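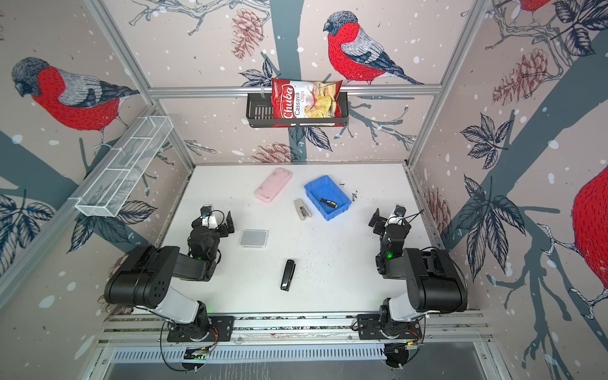
Stuston Community Workshop
Quarterly Fire and Electrical Safety Inspection, Ground Floor
Form 3446, August
Inspector: Svenja Brinkmann
Received by: Volker Tiedemann, Building Manager

Ratings: S = satisfactory, A = action needed, N/A = not applicable

1. Exit doors open fully without a key: S

2. Exit routes clear to full width: A
Comment: Two pallets of Culora paint in the rear corridor. Remaining width 400 mm. Pallets to be moved to the Sperling Room before the next delivery is accepted.

3. Exit signs lit: S
Comment: Sign over the loading door is dim but readable. Replace lamp at next service.

4. Fire extinguishers in place, sealed and tagged: A
Comment: Tag missing on the unit by the kiln room. Pressure in normal range.

5. Clear space of 1000 mm in front of electrical panels: S

6. Panel circuits labeled: A
Comment: Circuits 9 and 11 are labeled in pencil. This was also noted on the last form. Permanent labels required.

7. Extension cords not used as permanent wiring: S

8. Storage at least 300 mm below ceiling in closets: S

9. Flammable liquids in closed metal cabinet: S
Comment: Cabinet door latch is stiff. Bodo has been asked to adjust it.

10. Smoke detectors tested: S

11. Sprinkler heads free of paint and dust: N/A

12. First aid kit stocked: A
Comment: Eye wash expired. Burn dressings low.

Items marked A must be corrected within 30 days and initialed by the Building Manager. Item 2 must be corrected immediately.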